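The arm in the Burkcombe corridor

Anyone at the Burkcombe office who has walked to the back rooms since January has had to step around the new robot arm. Management brought it in on a trial through Skitthorpe, the integrator, and the pitch was that it would take over the dull part of facilities work: going along walls, checking outlets, peeling off old labels and tape. The slide said 2,079 small jobs a year. We asked how a small job was defined and are still waiting for the list.

What we can report is what members tell us. Setup takes 14 minutes on a good morning, and one of us does it. Someone has to stay nearby while the arm runs, and that time goes down as "supervision," a word that appears in no job description we have seen. The two people who used to do the rounds on foot now do them on foot and look after the arm as well. 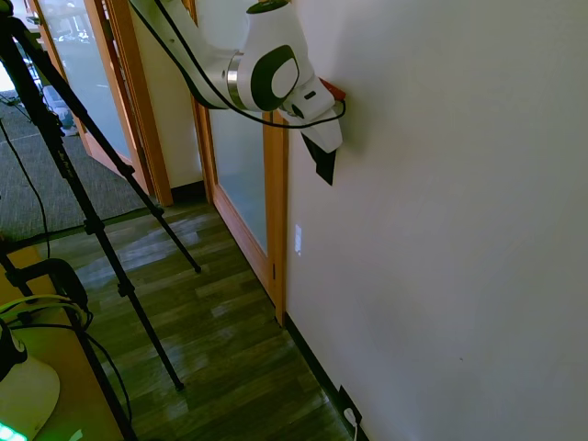
The gripper at the corridor wall, Burkcombe office.

Skitthorpe says the pace will pick up once the software has been tuned. Perhaps. The same was said about the Pavlović sorting line at the Nonard site, where 11 of our members were promised lighter shifts and got a different set of shifts.

Management has told us no hours will be cut during the trial. We have asked for that in writing, along with what happens when the trial is over and who pays if the arm damages a wall or an outlet. We also want supervision counted as skilled work and paid that way.

Over 400 members are covered by the agreement, and any change to duties has to come through it. If yours have changed, even a little, write down the date and the task and pass it to your rep before the next meeting.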